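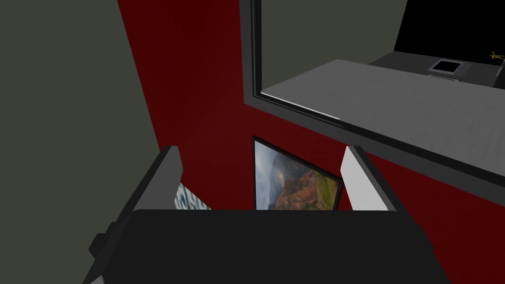 Figure 7.1 A deep red wall, a little darker toward the top.

Chapter 7
Color and the People Who Have to Live With It

Every paint store keeps a shelf of returned cans near the back door, marked down and slightly dented. Most of them are red. The customers who brought them back had stood in front of a two-inch chip, felt brave, and gone home to paint a dining room.

The trouble starts with area. A color that looks modest on a chip looks stronger on a wall, and stronger again on four walls that bounce light at one another. Painters call this "building," and they usually mention it after the second coat. Strong reds also tend to cover poorly, so the second coat may be followed by a third, along with a discussion about who chose the color.

Then there is the light. The same paint can seem brown at breakfast and nearly black by dinner. Under a warm bulb a crimson glows; under a cool one it can remind you of a dentist's waiting room. Few clients own only one kind of bulb.

Consider the Wistby house, which we will visit several times in this chapter. Its owner, Endang Purba, wanted a study that felt "like the inside of a good book." Her decorator, Mudassar Ghumman, took this to mean burgundy. She had meant cream. They discovered the difference in October, with the furniture already in the hall and 1,212 square feet of wall and ceiling finished. The repainting took longer than the painting, and the two of them remained on speaking terms, mostly by letter.

Ghumman's mistake was a common one – he treated a description as an instruction. Words such as "warm," "rich," and "calm" mean whatever the speaker had in mind, and a good decorator asks to see a scarf, a plate, or an old coat before opening a can.

We begin with the three properties used to describe any color: hue, value, and saturation. Section 7.1 defines them and gives you a way to argue about beige with some precision. Section 7.2 takes up light sources. Bring a lamp to class, and a spare bulb of a different kind.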